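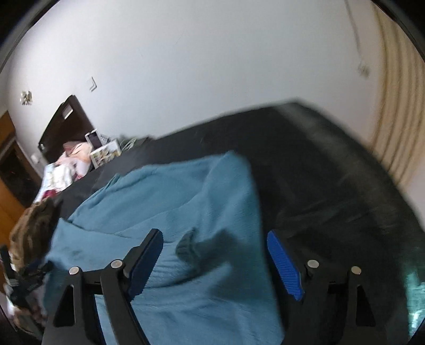

Speaker notes, Orsolya Major, September session

Start with the kit itself, before any slides. Pass the Clallach around and let people squeeze it!

What I love: you pick it up and you're working. No arm to bolt down, no calibration morning. You hold it, close the fingers on what you want, and the camera on the tool records what your hand did. We took it straight into bedrooms, and bedding is a brilliant test (soft, creased, never the same shape twice).

Pads: point out the fine ridges on the blue faces. I had my doubts about them on blankets. After 232 recordings I'm a fan.

Numbers, keep it quick. 100 blanket folds tried with the policy Katona trained for us, 82 good ones. Say clearly that this was one home and 6 blankets.

Gripes, so it's fair: my wrist got tired on long runs, and the manual is thin on changing pads. Plornton support did answer my email the same afternoon.

Pause for questions. Someone will ask about fitted sheets. We haven't tried folding one yet, and I can't wait to.

Then hand over to the Grovanby demo, mic stays on.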